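4. 讨论：业余车手到底在哪儿踩刹车

先说句心里话，这一节我改了好几遍，比前面的方法部分难写多了。方法部分无非是把做过的事情老老实实交代一遍，讨论就不一样了，得说清楚我自己信什么、信到什么程度。所以这一节我写得松一点，哪里有把握、哪里只是个人看法，我都会直接讲出来。

4.1 车手说的和数据说的

我们跟了Celtix杯整整4个分站，12名业余车手，最后留下来能用的重刹记录是2826次。最让我意外的是，车手赛后口述的刹车点和车载数据记录下来的刹车点之间，差得比我想的大，而且差的方向非常一致：几乎所有人都觉得自己刹得比实际晚。圈速最慢的那几位这样想，我可以理解（谁不愿意把自己说得勇敢一点呢），可是圈速最快的几位也这样想，这就有意思了。

Eylül Sönmez是这批车手里我聊得最多的一位。她平时在医院上班，只有周末才摸得到车，练习时间少得可怜，可她每次下车都能把整圈从头到尾讲一遍，哪里压了路肩，哪里方向多打了一把，讲得清清楚楚。我拿着她的口述去对数据，弯心速度、换挡位置、出弯给油的时机，基本都对得上，唯独刹车点对不上。她说的是“看到第二块牌子才踩”，数据里她的脚在第一块牌子之前就已经动了。我把曲线给她看，她盯了好一会儿，然后说：“那不算踩，那是在准备踩。”

这句话后来成了我理解整批数据的钥匙。我们在方法部分用制动压力的阈值来定义刹车起点，这是同行惯用的做法，简单，好复现，可它量的是液压管路里发生的事情。车手心里的“刹车”要晚一截，指的是车头沉下去、安全带勒住肩膀的那一下。两者之间隔着一段很轻的预压，业余车手的预压普遍拖得很长，而且自己没有察觉。Orest Antoniuk的情况更极端，他的预压长到让工程师一度怀疑传感器坏了，换了一个新的上去，曲线还是那样！

所以如果有人拿着我们的结果去说“业余车手不诚实”，我会很不高兴。他们说的是身体的感受，我们量的是管路的压力，本来就是两件事。前人用问卷去估刹车点的那些工作，我觉得都应该回头看一看，问卷里那个“刹车”到底指的是哪一个时刻。

4.2 两条赛道，两种习惯

四个分站分布在2条赛道上，Zistero和Chu。熟悉这个级别的读者大概知道，这两条赛道的脾气完全不同。Zistero宽，平，缓冲区大得能停下一支车队，参照物也多，车手刹晚了顶多在柏油上多跑一段，回来继续开。Chu窄，起伏大，有两个重刹弯藏在坡顶后面，过了坡顶才看得见弯道，墙又离得近，说不紧张那是骗人的。

我原来的设想很朴素：在Chu大家都会刹得早一些，留的余量更大。数据给出来的图景要复杂。刹车起点确实提前了，这个没有疑问，可是峰值压力也跟着上去了，预压反而变短。也就是说车手在Chu刹得又早又狠，在Zistero刹得晚一点，却拖拖拉拉。要是只看刹车起点，会以为他们在Chu开得保守；把整条压力曲线摊开来看，他们在Chu的动作其实更干脆，更像职业车手该有的样子。

为什么会这样？我跟Ustine车队的Khoa Quách讨论过好几次，他给业余车手当教练很多年了。他的看法是，宽阔的赛道会让人变懒，犯错没有代价，脚就没有必要下决心。我部分同意。不过我自己还有另一个猜想，和参照物有关。Zistero路边的东西实在太多了，距离牌、广告牌、路肩的颜色变化、观众看台的阴影，车手一路上有好几个可以选的点，于是就在几个点之间犹豫，脚先轻轻搭上去，等拿定主意再加力。Chu的坡顶后面什么都没有，只有坡顶本身，看见天际线往下掉就是信号，没得挑。

这两种解释在我们的数据里分不开，我得承认。要想分开，最好找一条宽阔但参照物稀少的赛道，或者干脆在Zistero把距离牌遮掉一部分，不过赛事方听到这个提议时的表情，我想各位能猜到。

另外有一点在结果部分只提了一句，在这里补充。雨地的记录我们没有并进主分析，原因是雨地的圈数在车手之间分布得太不均匀，有人整场都在雨里，有人一圈都没赶上。我私下看过那些曲线，预压拖得更长了，这和教练们的日常经验相符。但我不打算拿它说什么，等下个赛季样本多一点再讲吧。

4.3 座椅位置的影响

审稿时有同行问，左转弯和右转弯的差异是不是被我们轻轻放过了。问得好，确实放过了，这里还债。

本赛事的车都是左舵。车手坐在左边，进右弯时，弯心在车身的另一侧，要隔着仪表台、副驾驶位置的防滚架和整个引擎盖去“够”那个点。进左弯时，弯心就在自己这一侧，车窗外面几乎伸手就能碰到。按理说左弯更容易判断，刹车点应该更稳定。我们的数据也支持这一点：同一位车手、同一条赛道，左弯前的刹车起点散得更小，右弯前的散得更大，经验最少的几位尤其明显。 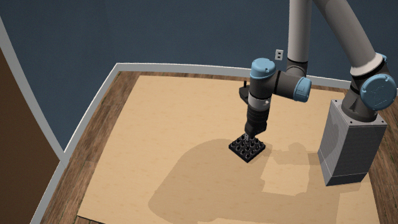
图1 座椅偏置对业余车手的麻烦，主要出在“我坐在哪儿”和“我要到哪儿”之间的那段横向距离上。车手在右弯前要同时管两件事，一件是车速，一件是把车身右侧那个自己摸不着的角送到弯心，脑子里得一直替车身换算位置。新手常犯的毛病是拿自己的身体去对弯心，结果车子整个偏了出去，或者反过来，心里没底，离路肩远远地就开始打方向。我给车手讲这个道理时，最好用的办法是让他们把座椅和右前轮分开想：座椅在哪里是一回事，右前轮要去哪里是另一回事，眼睛应该跟着右前轮走。Nhung Vương听完以后说她终于明白教练为什么老冲她喊“看轮子，别看自己”了。当然，车身是一整块硬的东西，位置摆错了就得整台车一起改，而改的时候刹车往往还没有松完。

顺着这个思路，我倾向于把右弯前刹车点的离散看成一种空间换算的负担，和胆量关系不大。支持这个看法的是，离散程度与车手的总驾驶里程有关，与他们自己评的“激进程度”基本无关。那份自评表填得五花八门，有两位给自己打了满分，开起来却是全场最温柔的，我在终点线旁边笑了好久。

反对的证据也有，不能藏着。Orest在右弯的表现一直比左弯好，怎么看都和上面的说法相反。他年轻时在右舵车的赛事里跑过几年，习惯可能一直没有改过来，也可能纯粹是那几个右弯他特别喜欢。一个人的例子，我不敢多讲。等有机会在同一条赛道上比较左舵和右舵的车队，这个问题会清楚很多。

4.4 局限

样本小，这是明摆着的。12个人放在心理学的文章里不算多，放在业余赛车里已经是我们能说动的全部了。愿意在车里多装一套记录设备、赛后一身汗还坐下来接受访谈的人，本来就比一般车手更爱琢磨自己的驾驶，所以口述和数据之间的差距，在更广的人群里恐怕只会更大。

访谈的时间点也不理想。原来的计划是下车后马上聊，实际执行时总有各种情况，车检、领奖、跟队友吵架、赶着回家接孩子，有几份访谈拖到了第二天。隔了一夜的记忆会被别人的说法污染，尤其是看过车队剪辑的视频之后，我在编码时把这几份单独做了标记，去掉它们重新跑了一遍，主要结论没有变化。最后一份补充访谈是2020年3月30日通过电话完成的，当时赛事已经停摆，对方说得格外详细，大概也是闷得慌。

轮胎的影响我们控制得不好。规则允许车手自己决定什么时候换新胎，预算紧的车手一套胎恨不得用到露出帘布，预算宽裕的每站都是新的。磨损程度我们只有车队自己填的记录，粗得很。志强（Zhiqiang Yao）提议用出弯牵引来反推轮胎状态，他做了一版，思路很漂亮，可惜和车手风格缠在一起，暂时没法放进模型里。

还有一个局限是我自己造成的。8月那一站，我在维修区忍不住给两位车手提了建议，让他们试试把预压缩短。作为研究者真的不该开这个口，作为一个看着别人一遍遍拖刹车的老车迷，我实在没有憋住。那两位之后的记录我们保留了，但没有计入预压长度的分析，读者在附表里可以看到标注。

4.5 给教练的几点想法

如果读到这里的恰好是教练，我想说，下次问学员“你在哪儿刹的车”之前，不妨先问一句“你说的刹车是哪一下”。很多争执就是从这里来的，教练看着数据说太早，学员凭着感觉说已经很晚了，两个人都没有错，却能在维修区站着吵上一刻钟。把预压那一段单独圈出来给学员看，比反复喊“晚一点”管用，至少在我们访谈过的车手身上是这样。

至于右弯，我会建议先在慢速下练，把速度降到不需要操心刹车，只练右前轮的位置。Khoa让学员慢慢开车去贴路肩内侧的白线，压到线算好，压过了重来，听着枯燥，练的人倒是挺开心的。他们队里现在新人上车前都得先过这一关，我下个赛季打算去跟着记录一段时间，看看右弯的离散会不会真的收窄。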